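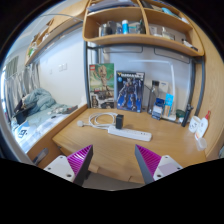
Donine four-outlet powerboard with individual switches
Reviewed December 2025

I have reached the age where I hold opinions on powerboards. My previous one was a hand-me-down with a single master switch, positioned so that any passing foot could end my working day. After the third lost spreadsheet I went shopping.

The Donine comes in a box far too large for it, sealed with the sort of plastic that needs a second purchase to open. Inside you get the board, a warranty card and a leaflet in very small print telling you not to use it in the bath. Fair enough.

The outlets are spaced properly. I can't stress how rare this is. The Bustaretti I tried in May had 4 outlets on paper and two in practice, as one decent plug pack sat across its neighbour like a bloke on a train. On the Donine I've had the laptop, the lamp, the modem and the phone charger all going at once, with no swearing.

Each outlet gets its own switch, and the switches have a firm click you can find in the dark. What they don't have is labels. I wrote my own on masking tape and have since turned off the modem twice while reaching for the lamp, so the tape was a waste of everyone's time.

Grumbles, then. The lead is stiff and remembers being coiled – mine spent a fortnight trying to climb back into the box. The overload button is on the end, where it's easy to reach, but the keyhole mounts on the back are a hair off level. I gave up on the wall and put the thing on the desk. It does slide a bit when you yank a plug out one-handed.

I also looked at the Skisix, which has USB ports and a blue light bright enough to land aircraft by, and the Farouk, a lovely object in a fabric-covered cord priced for people with somebody else's money.

The Donine cost me $16 at the hardware shop, less than lunch for two at the bakery next door. Four stars out of five. The missing one is for the lead, and they can have it back when mine lies flat.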